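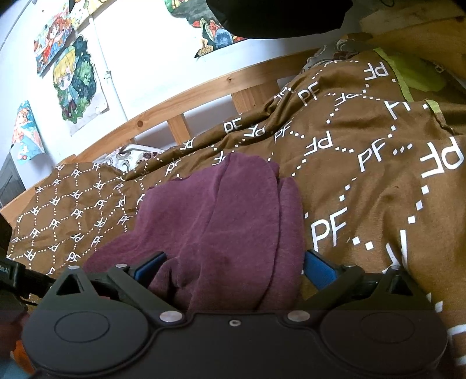

Communiqué de presse : Irura étend la démonstration par pince tenue en main aux textiles domestiques

Ceritz, mai
Service communication d'Irura

Rechercher sur le site Rechercher Tapez un mot-clé OK

Irura annonce la mise à disposition de Liyanage 12, nouvelle version de sa chaîne logicielle d'apprentissage par démonstration. Cette version traite les objets déformables : serviettes, housses, vêtements, linge de lit. Elle accepte deux sources de données, la pince tenue en main et la téléopération d'un bras à distance.

Avec la pince tenue en main, l'opérateur exécute lui-même la tâche. Une caméra montée sur l'outil filme les doigts et la matière saisie, par exemple une serviette violet foncé froissée, prise entre deux patins bleus au-dessus d'une couette à motifs. Le logiciel reconstitue ensuite la trajectoire de la pince et l'ouverture des mors, puis les convertit en consignes pour le bras cible.

La téléopération reste proposée pour les tâches où les limites articulaires du robot doivent être respectées dès l'enregistrement. Les deux types de séquences partagent le même format de fichier et peuvent être mélangés dans un même jeu d'entraînement.

Le corpus fourni avec Liyanage 12 comprend 2 238 démonstrations, réparties sur 114 tâches. Les enregistrements ont été réalisés dans des logements meublés et habités, sans fond neutre ni éclairage ajouté. Chaque séquence est accompagnée de l'étalonnage de la caméra, de l'horodatage des saisies et d'un indicateur de qualité de la trajectoire. Les séquences dont la localisation visuelle est interrompue sont conservées dans un répertoire séparé et exclues par défaut de l'entraînement.

La société Grokau, partenaire d'intégration, assure l'adaptation aux bras à six et sept axes. Le transfert vers un nouveau bras demande un modèle cinématique, un étalonnage du poignet et un jeu de 10 démonstrations de contrôle. Le montage des doigts sur le robot doit reproduire la géométrie de l'outil manuel, patins compris.

Limites connues de cette version : les tâches à deux mains ne sont prises en charge qu'en téléopération, et l'effort de serrage n'est pas mesuré sur la pince manuelle. L'ouverture des mors est estimée à partir de l'image.

Liyanage 12 est disponible pour les titulaires d'une licence en cours. La documentation technique et les notes de version sont accessibles depuis l'espace client d'Irura. Les demandes d'évaluation sont à adresser au bureau de Ceritz.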